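Cómo crear un servicio de systemd para un programa propio

Publicado el 08/02/2022 por Noura Saab

Muchos programas que escribimos para uso interno acaban ejecutándose en una terminal que alguien dejó abierta. Funciona hasta que se cierra la sesión o se reinicia el equipo. En este tutorial vamos a convertir un programa llamado endis en un servicio que arranca con el sistema y se levanta solo si falla. Los pasos sirven para cualquier distribución de Linux que use systemd.

Requisitos

Necesitas una cuenta con permisos de sudo y un programa que ya funcione cuando lo lanzas a mano. Si no arranca desde la terminal, tampoco lo hará como servicio. Supondremos que el ejecutable está en /opt/endis/endis.

Paso 1. Crear un usuario para el servicio

No conviene ejecutar el programa como root. Crea un usuario de sistema sin acceso a la consola:

sudo useradd --system --shell /usr/sbin/nologin endis

Después dale la propiedad del directorio:

sudo chown -R endis:endis /opt/endis

Paso 2. Escribir el archivo de unidad

Abre un archivo nuevo con tu editor:

sudo nano /etc/systemd/system/endis.service

Y pega este contenido:

[Unit]
Description=Servicio Endis
After=network.target

[Service]
User=endis
WorkingDirectory=/opt/endis
ExecStart=/opt/endis/endis
Restart=on-failure
RestartSec=10

[Install]
WantedBy=multi-user.target

La ruta de ExecStart debe ser absoluta. La línea Restart indica que el proceso se vuelve a lanzar si termina con error, y RestartSec fija una espera de 10 segundos entre intentos. Con un valor muy bajo, un programa mal configurado puede llenar el registro en poco tiempo.

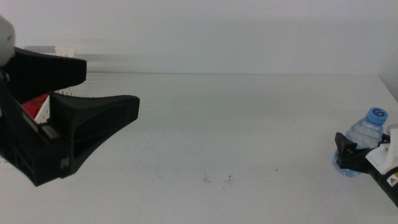
La línea After solo establece el orden de arranque. Si el programa necesita que la red esté realmente disponible – por ejemplo, para conectarse a una base de datos remota – usa network-online.target y añade también una línea Wants con el mismo valor.

Paso 3. Activar e iniciar el servicio

Cada vez que modifiques una unidad hay que recargar la configuración:

sudo systemctl daemon-reload

Luego activa el servicio e inícialo con una sola orden:

sudo systemctl enable --now endis

Comprueba el estado:

systemctl status endis

Si todo va bien verás el texto "active (running)". Si aparece "failed", pasa al apartado siguiente.

Paso 4. Consultar el registro

La salida del programa queda guardada en el journal. Para ver las últimas 100 líneas:

sudo journalctl -u endis -n 100

Para seguirla en directo, cambia -n 100 por -f. Los errores más habituales son una ruta mal escrita y la falta del permiso de ejecución, que se corrige con chmod +x.

Limitar los recursos

En la sección [Service] se pueden añadir límites. Oluwaseun Idahosa, que mantiene los servidores de Pelline, me recomendó poner al menos el de memoria:

MemoryMax=24M

El valor depende del programa. Endis es pequeño y le basta con eso; otro puede necesitar bastante más. Si el proceso supera el límite y no se puede liberar memoria, el sistema lo termina y el motivo queda anotado en el journal. Tras añadir la línea, recarga la configuración y reinicia el servicio con sudo systemctl restart endis.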